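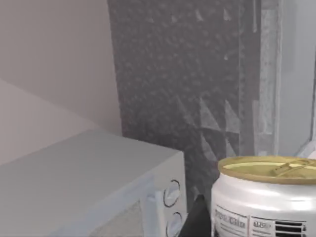 Microwave with two round dials on the front.

20/03/2019 - Pluresent have a new single out, and a new singer on it, and not a lot of sleep between them. We caught the guitarist by phone in the van, somewhere past Zustthorpe, twenty minutes before soundcheck. Bad line. Most of it survived.

The single is called "Rao". Short title, long song. It started as a demo on a laptop and stayed there for most of last year. "We had the chorus and nothing else," he said. "Just the chorus, going round and round. I was sick of it before it was even a song."

So what changed? The singer did. The old one left in September, no big fight, he says, she wanted to finish school and the band wanted to tour. They tried out four people in one afternoon. The last one hadn't learned any of the songs. "She came in and sang over the demo, made up words on the spot. Half of those words are on the record. We tried to write better ones and couldn't."

Recording was done in Grellirness, in a rented house with thick walls and bad heating. Drums in the hallway, vocals in the upstairs bedroom. He's proud of the drums. Keeps coming back to them. "You can hear the stairs in it. There's this sort of clack after the snare, that's the stairs. Our mixer wanted it gone and I said no way, take the guitar out first."

Did he? "He turned it down a bit, yeah."
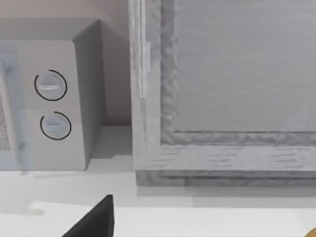

Light gray microwave on a pale countertop.

The first show with the new lineup was last month at home in Zustthorpe. 271 tickets, sold out, though he points out the room is small. His mom was there. Somebody's kid fell asleep on a speaker case. They played "Rao" twice becuase they had run out of songs the new singer knew.

"The second time was better. First time I was looking at my hands."

There's an album coming, he thinks before winter, but he wont say a title. Asked how many songs are done he laughs and there's a long bit where the line drops. When he's back he is talking about tempo. The single runs at 94 beats a minute, they tried it faster and it sounded like an ad. "Like something for shoes. We slowed it down and she could breathe."

And the money side? Not much of one. The video had 2518 plays when he last looked, and he looks a lot, more than he should. The label is just the band and a bank account for now. They've had an offer. He doesn't want to say who from.

Would he take it? "Ask me after the tour. I'm tired, I'd say yes to anything right now."

Then someone in the van is yelling about a parking spot and he has to go. "Rao" is out now. The band play Grellirness next, doors at eight, with the old singer down as support on keys.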